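Jobs > Krasniqi > Kitchen testing > Part-time helper

Print this page | E-mail this page

Kitchen table helper wanted (two openings)

Hi, I'm Léonie Vasseur and I look after table trials at Krasniqi. I need two people starting in October, 19 hours a week, mornings only. You don't need a degree. You do need to have cooked a lot of dinners!

People always ask me if robots can do kitchen chores yet. My answer is "a few, slowly, with someone nearby." Putting food in a dish, moving the dish, dealing with a rice cooker – stuff you do half asleep – is still a real day's work for two arms and a lot of patient humans. Our project is called Teltura and it's all small tabletop jobs like these.

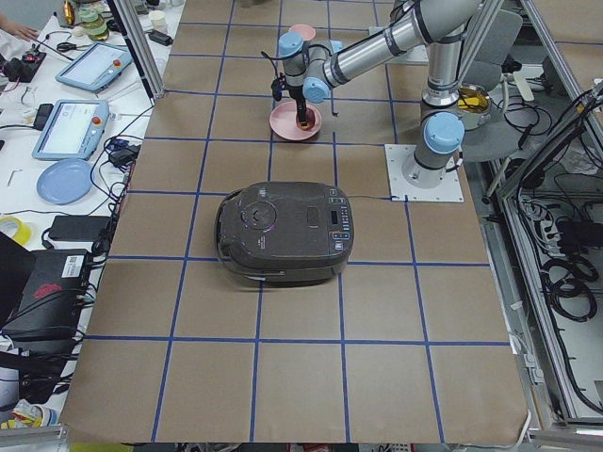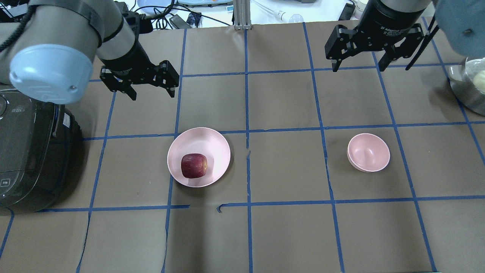
Plates, bowls and the rice cooker, on the taped grid.
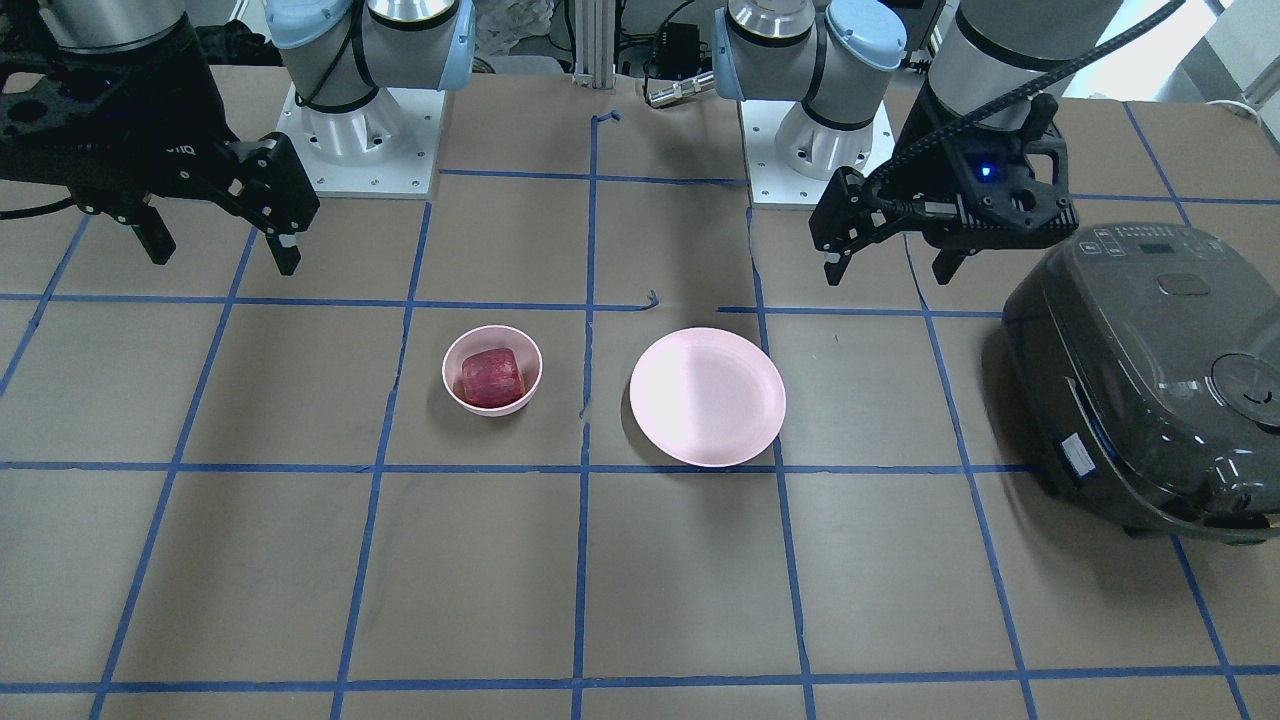
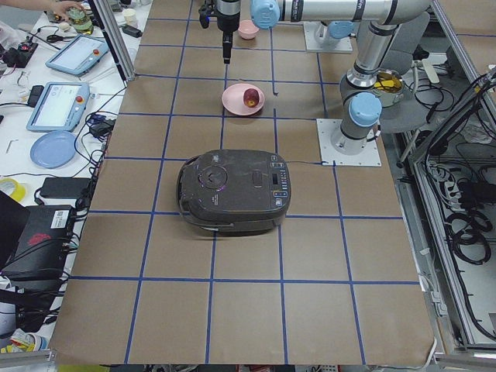 Your part would be setting out the dishes, starting a run, writing down what happened and putting everything back for the next one. Some days that's the same apple all morning, so please be OK with repetition (I put on the radio). You'd also tell us when we've got something wrong about how people cook, and I mean it, half our best changes came from a helper who used to run a school cafeteria.

Pay is $21 an hour. We're in the Plison building, second floor, and there is an elevator. Training takes a couple of mornings and I do it myself.

To apply, send me a few lines about yourself and one chore you'd happily hand over to a machine. Mine is scrubbing the rice pot – we are nowhere near that one. No cover letter, please. If you applied for the Grusta trials last time, you're welcome to try again.

Contact Léonie Vasseur | © Krasniqi | Back to top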